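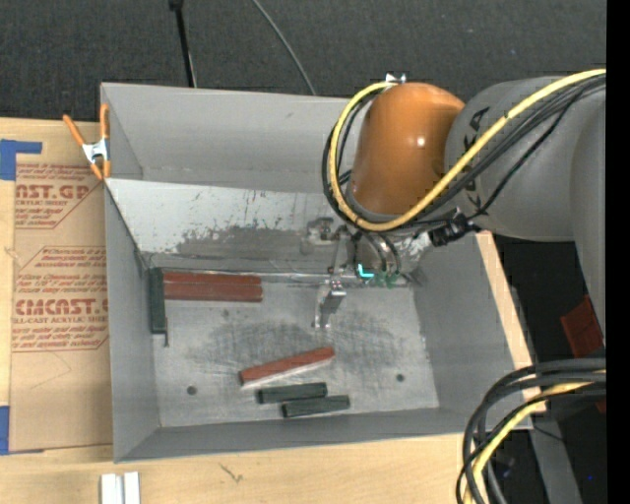 When I started this study I was sure the floor of a bin would take the worst beating. That's where the weight ends up, so it seemed like a safe bet, and I built my first scoring sheet around floors and rims and hardly left room for anything else. Then Jonalyn Lumbao, who scored the second half of the bins with me, kept writing "slope!!" in the margin, and I had to go back and look properly. Figure 4 is a good place to see what she meant. The rear upper wall of the gray bin has only a few faint scuffs, while the sloping panel in front of it is covered in darker scraped patches on its lower part, with jagged edges to the wear, and stays light gray to whitish higher up. I would have given that bin a middling score on my old sheet and moved on.

So we changed the sheet. Every bin with any kind of sloped surface got a separate score for the upper and lower part of the slope, and the plain walls got their own line. It made scoring slower (sorry, Jonalyn) but a lot less of a guessing game. We ended up with 59 bins on the new sheet, 28 of them with a slope of some kind. I left the other bins in the data because I wanted to know if straight-sided ones wore in a band near the bottom too. A few did, most didn't, and I don't have a tidy story for that yet.

4.2 Scrapes, scuffs and the trouble with words

I should say something about how we used these words, as we argued about them more than anything else in the project. A scuff, for us, is a mark you can see but can't feel with a fingernail. A scrape is one you can feel. That works fine when you're standing next to the bin with your hand in it. It works badly from photos, where all I have is how dark a patch looks and how ragged its outline is. Wherever a score came from a photo alone, I put a P next to it and kept it out of the averages in Table 3. The bin in Figure 4 has a P on its sheet, and what I call scraped there is my reading of the dark patches.

Arnel Sarmiento at Maglaya, where we did most of the hands-on scoring, thought our whole fingernail business was pretty funny. His own test is to drag a rag down the metal and see if it snags. I tried it on 15 bins and it agreed with the fingernail on nearly all of them – the exceptions were bins with an old sticker on the slope, where the rag caught on the glue. I still prefer the fingernail, but if you're wearing gloves all day the rag makes more sense.

4.3 What people think makes the marks

We asked everybody at Maglaya and Drulamthorpe who handled bins as part of their day what they thought did the damage. The favorite answer was sharp parts being tipped in from too high up. The second favorite was other people! Only a couple of people brought up parts sliding back down while someone is reaching for the ones underneath, and that was the answer I found most interesting, as it would put the wear low on the slope, right where we kept scoring it. But it would also fit with tipping, if the parts bounce once and then slide. I can't pull those two apart with the data I have. Cherry Mae Buenaventura has suggested painting the slopes of a few new bins in two thin coats of different colors and checking them every week, and we plan to begin that in October at Drulamthorpe.

One last thing on the tables the bins sit on. I had meant to score those as well and gave up early. A wooden tabletop picks up marks from everything that ever passes over it, and I had no way to tell which ones came from a bin.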